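Siv Fagerlund
@sivfagerlund

Fault writeup on the folding cell at Panville, for the people who asked on Friday. Right arm stalled against the tabletop under load, and the software held it there. No injuries, one bent fingertip. Thread.

Siv Fagerlund
@sivfagerlund

Setup: two arms on the near edge of a white table, bin on the right side, three walls. Task is pick, flatten, fold, stack. We run Tovar for motion and Altia for segmentation and height estimates. Both are in-house, so please don't go looking for a vendor bulletin.

Siv Fagerlund
@sivfagerlund

The run was 273 cycles with mixed textiles. It stopped at 03:40 with an overcurrent on the right arm, joint 2. The night log says "overcurrent, cleared, resumed" and then the same line again. It was cleared remotely both times. I will come back to that.

Siv Fagerlund
@sivfagerlund

First theory was a mechanical bind at the elbow. Emiliano Mendoza pulled the side plates and checked the joint through its full travel by hand. Smooth. Backlash in spec, motor resistance in spec. Half a day spent, and it had to be spent.

Siv Fagerlund
@sivfagerlund

Second theory was a dragging cable. Also no. Friction from a line over the wrist shows up as a slow rise in current across the sweep. What we had was a vertical step on descent, then a plateau at the limit. That is a fingertip meeting something that does not move.

Siv Fagerlund
@sivfagerlund

So we sorted the stalls by item. Every one of them was on white fabric.
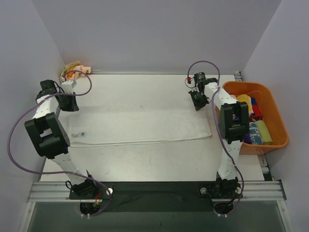 White cloth, white table, hem toward the arms.

Siv Fagerlund
@sivfagerlund

Altia finds the cloth, then estimates height at the grasp point. With white on white the mask breaks up. The hem survives because it is doubled and throws a little shadow. The flat middle goes missing, and the far edge comes and goes from one update to the next.

Siv Fagerlund
@sivfagerlund

A broken mask by itself is harmless. The planner should say "no grasp" and wait. The problem is what happened to the height value. With too few valid points in the mask, Altia returned zero instead of no-data. Zero in that coordinate system is the arm base plate, and the base plate sits lower than the tabletop.

Siv Fagerlund
@sivfagerlund

Tovar took zero as a real height and planned a descent to it. The right arm went down through the cloth position and tried to continue through the table. It pressed until the drive tripped.

Siv Fagerlund
@sivfagerlund

"Why didn't the table collision model stop it?" Because contact with the table is allowed during grasp. It has to be, or you can't pick up thin fabric. Perla Contreras wrote that exemption and put a floor under it — a minimum height, 6 mm below nominal. The floor was read from a config block that was renamed in January. The lookup failed quietly and the floor defaulted to none.

Siv Fagerlund
@sivfagerlund

Two faults in series, then. A missing value sent as a number, and a limit that vanished when its name changed. Either one alone gives you a wasted cycle.

Siv Fagerlund
@sivfagerlund

Now the remote clears. After an overcurrent trip the brakes hold the arm where it is, still pressed on the table. Clear the fault and the drive picks up its last target, which was under the table. The operator had a current plot and a green button. From that screen it looked like a nuisance trip, and I would probably have cleared it too.

Siv Fagerlund
@sivfagerlund

This is the part I'd classify as a safety matter. The arm is loaded like a spring at that point. Anyone who opens the cell and lifts the cloth, or releases the brake to free the gripper, gets the stored motion. Hiba Nassar raised it before anyone went in. She had the cell locked out and the load taken off with the base clamps.

Siv Fagerlund
@sivfagerlund

Reproducing it. We replayed 1,204 stored descents through the old build with the motors disabled. 47 gave a target below the tabletop. All 47 were white or near-white items. With both fixes in, none of them do.

Siv Fagerlund
@sivfagerlund

Live checks came after that, at reduced speed.
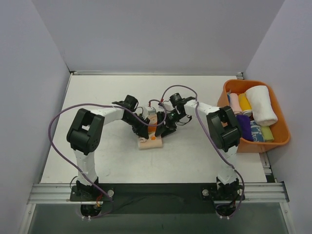

The height check runs on each arm separately, so it has to be tested with both grippers low and close together. That is where a bad value on one side can drag the other down through the shared fabric. The small peach and orange cloth is the easy case: strong color against the tabletop, a straight edge at the near end, both grippers down on it. It sets the baseline for current at contact. White items are compared against that number.

Siv Fagerlund
@sivfagerlund

Changes now in the build:
Height is an optional type. No-data can't be cast to a number.
Missing limits refuse to start the motion server.
Overcurrent during descent needs a local reset, and the target is discarded on trip.
The fault screen shows gripper height next to current.

Siv Fagerlund
@sivfagerlund

Still open: the segmentation itself. White on white still fails, it just fails safely. Options are a darker table surface or side lighting from low down. I prefer the lighting. A dark surface moves the problem over to the dark purple and blue items.

Siv Fagerlund
@sivfagerlund

Someone asked about the Zirberg fingertips. The bent one was replaced and the mount measured straight. We are keeping the same part. It took a load it was never meant to take.

Siv Fagerlund
@sivfagerlund

If you run a similar stack, grep for default values on anything named min, max, floor or limit. Then rename one on a test machine and see whether it starts.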